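Last updated: January
Reading time: 3 min

The fridge clean-out challenge, and why I'm not signing up

Every summer the same idea does the rounds, and this year it has a name and an app. Trarker wants you to photograph your groceries, log what you eat, log what you bin, and collect points for the difference. The sign-up page says the average household can save $200 a month. I asked them which households and got a link back to the sign-up page.

I've got nothing against wasting less food. My grandmother kept dripping in a mug and would have had words for anyone who threw out a heel of bread. But $200 a month is more than plenty of people on this list spend on fruit, veg and bread put together, and you can't save money you never spent. If the figure comes from families of six with a takeaway habit, then say so.

A few of you did the trial before Christmas and wrote in. The first fortnight went well, as first fortnights do. Then the logging got dull, the reminders started turning up at dinner time, and half a pumpkin went soft in the same spot it always does. One reader had 40 unread notifications when she deleted the thing. She says her bin looks the same as ever. 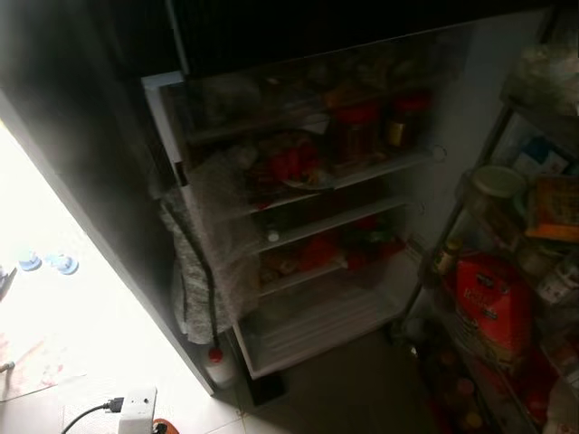 Full shelves, door open, lights low.

My own doubts are about where the blame lands. I didn't choose to buy celery by the armful. The shop near me sells it whole or not at all, and the two-for-one on yoghurt expires on the same day for both tubs. An app that gives me a sad face over the second tub is looking at the wrong end of the business. Funny how the supermarkets are so keen on these challenges.

Then there are the gadgets. Liladine is a little sachet you put in the crisper, and the packet promises greens that last "up to 100% longer". Up to is doing a lot of work there. I tried two packs with silverbeet and couldn't pick any difference from a damp tea towel, though I'll grant that one kitchen isn't a study. Eltik, the clip-on freshness sensor, I haven't tried and don't plan to. I have a nose.

Aoi Hosoda, who ran the preserving classes at the hall last winter, is kinder about all this than I am. She reckons anything that gets people to look at what they've already bought is worth a go. Her own method is a strip of masking tape and a pen: write the day you opened it, stick it on the lid, done. She also showed me a recipe for pickled cucumbers from a household book dated 1786, and it begins by telling you to use the ones that are past their best. So the problem isn't new, and the fix was mostly vinegar.

I've been doing the tape for a month. It works on jars and leftovers and does nothing for lettuce. I still threw out a bag of rocket on Sunday – opened, forgotten, slimy – and no sticker was going to shame me into eating it.

If you're doing the challenge and it's saving you real money, write in and bring your receipts. I mean the paper ones. Screenshots of your points don't count.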